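Notes from the Packing Room

I've been on the kit line at Lallberg for long enough that my hands know the job without me. So when Bautista Troncoso told us in March that the two arms were coming to our end of the building, I had opinions, and I shared them (loudly, at lunch). We pack 900 welcome kits a week for Jotell, and every one has tissues in it. Soft things, slippery things, things that fold up when you grab them wrong!
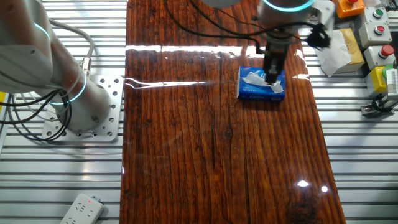

My shift used to be nearly all reaching. Now it's a lot more looking, and I'm still getting used to that. Bautista had me do the teaching on the tissues, which I figured would take an hour. Ha. The gripper comes straight down over the blue box, right where the tissue pokes out of the top, and I had to explain to an engineer how hard I squeeze. Try putting that into words sometime. My shoulder is happier, I'll give it that, though my feet haven't noticed any difference.

Lærke Kirkegaard was worried about hours, and so was I. We asked, and what we got was the same shifts through summer plus 2 paid training days each. I'd like the part after summer in writing too - I've said so, and I'll keep saying it.

Small boxes are Lærke's department. She fusses over the grip until it's holding them the way she would, and I've stopped teasing her for it.
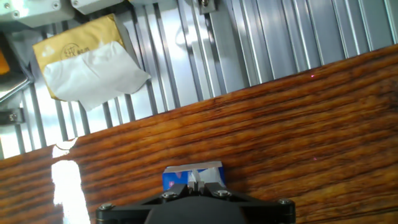
Training sign-up

The sheet is on the door by the Gilchrist lockers. Put your name down even if you only want to watch, and bring your safety glasses.

Contact the newsletter desk | © Lallberg Packing | Back to top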